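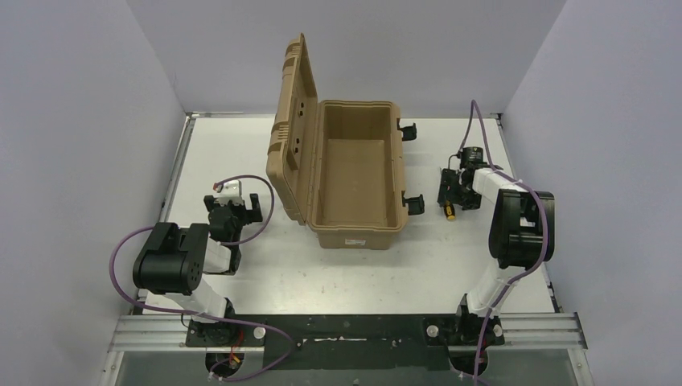 Rebuilding the Oil System of a Hurnow Hillclimb Special
Final project report, Vehicle Restoration Workshop
2020-07-30

1. Background

The Hurnow is a single-seat hillclimb car built between the wars from parts of two older touring cars. It belongs to the collection at Ikport and was lent to our department with a seized oil pump and no paperwork for the engine beyond one typed sheet. The engine is a four-cylinder Palilov of 1285 cc with overhead valves and a gear-driven camshaft. It had not run for many years.

Our group took on the lubrication system only. A second group had the rear axle and brakes, and their report is separate.

2. Aim

The aim was to get steady oil pressure at the main bearings at idle and at a fast idle, using original parts where they could be saved. The collection asked us not to drill or machine the crankcase.

3. Condition on arrival

The sump held a thick black sludge up to the level of the pickup screen. The screen itself was torn on one side. The pump is a plain two-gear type driven from the camshaft by a skew gear. Both pump gears were rusted to the body, and the driven shaft was scored along half its length.

The relief valve had been packed with three washers at some point in its life. We think this was done to raise the pressure on a worn engine, but there is no record of it. The external pipe to the rocker shaft had been flattened where it passes behind the magneto bracket.

4. Work done

The pump was soaked in penetrating oil for a week and then pressed apart. The body cleaned up well. The drive gear was usable. The driven gear was not, so a new one was cut in the college shop, along with a new shaft. End float was set by lapping the pump cover on a surface plate until the gears just turned freely with a film of oil.

We took the washers out of the relief valve and fitted a new spring. The first spring was too stiff and the valve would not lift at all on the bench. The second was softer and lifted at 40 psi, the figure on the typed sheet.

The rocker feed was remade in copper and routed in front of the bracket – the only change we made from the original layout. The old pipe has been tagged and goes back with the car.

The crankshaft oilways were cleaned with wire and solvent. This took longer than planned. Two of the plugs had been peened over and had to be drilled out, and replacements were turned from brass. Most of May went on this job alone.

5. Testing

With the plugs out of the cylinder head, the engine was turned on the starter until oil showed at the rockers. It was then started and warmed up on a stand with the radiator connected to a header tank.

Cold, pressure sat at the relief setting. At a water temperature of 89 degrees C, it fell at idle but came back when the throttle was opened. There was a small leak at the pump cover, cured with a thin paper gasket. The gasket adds a little end float, and we would make the cover joint again without one if there were more time.

The engine has now run for 100 minutes in total on the stand. The filter bag was cut open afterward and held fine gray matter and a few flakes of bearing metal.

6. Remaining work

The flakes need looking into before the car goes up a hill. We suggest dropping the center main cap first, as it is the easiest to reach. The Phuthong oil gauge on the dash still reads low against our shop gauge and should be calibrated or replaced. Oil should be changed after the next hour of running.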